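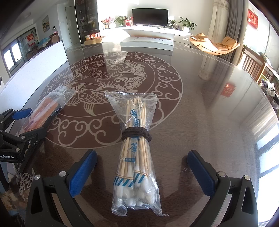
Fig. 1. Cotton swabs on wooden sticks, bagged, with a cord wrapped around the bundle.

Household Goods and Their Packaging
Handout 4: The Unit of Sale

Reading for this session: Kurian, "How Many Is a Packet?" (course reader, first half only; the second half is about tariffs and you will be spared it until April).

Last time we left the Wimholm store ledgers at the point where the clerk stops writing down weights and starts writing down packets. It looks like a small change. It is the reason you now own more cotton swabs than you have ears to justify.

1. Loose goods

Before the packet, the shopkeeper was the packaging. You asked for pins, he counted pins, and you both watched the counting closely. Keerthana Kurian calls this "supervised quantity," a grand name for two people staring at a pile. It was slow, and it let the customer buy exactly what she needed, a habit the trade has been trying to cure ever since.

Note the vocabulary in the ledgers: a paper of pins, a hank of yarn, a twist of tobacco. Each word names the wrapping and lets the amount look after itself. A paper of pins in Wimholm held 40. In Tenley, one valley over, a paper held whatever the Tenley shopkeeper felt like that morning. Letters of complaint survive. They are long.

2. The bundle

A bundle is goods held together by something: string, a band, a strip of paper. It says these items belong together and should be bought together. It makes no promise about cleanliness. For cheap things made in quantity (matches, skewers, swabs, toothpicks) it was often the first kind of package, and it never went away. Once bags arrived, plenty of makers put the bundle inside the bag and kept the string.

Why keep the string? Khadija Bouazza gives two answers. The dull one is that a tied bundle is easier to move from the bench to the bag. The better one is that the tie carries on working after the bag is torn open, when the bag has retired. Anyone who has dropped an open box of toothpicks behind a stove will see her point.

3. The sealed bag

The seal changes the argument. A tied bundle can be untied, robbed of a few sticks and tied up again, and shop assistants being human, it was. A crimped end can't be undone politely. Bouazza's chapter on the Marín packing works is good on this: the owners bought their first sealing machine to stop pilfering, then discovered they could print "hygienic" on the price list and charge 8 percent more.

Beltinine, their main rival, answered with a bag of 500. We will look at the advertisements in class. Please notice that none of them suggests a use for the last 450.

4. For discussion

Bring one package from home that is wrapped at least twice. Be ready to say which layer is for the maker, which is for the shop and which, if any, is for you. Food is allowed. Last year's cheese was a mistake and we have all agreed to move on.

Short paper (2 pages) due 19th October. Topics on the back sheet. "The history of the box" is not a topic, it is a threat.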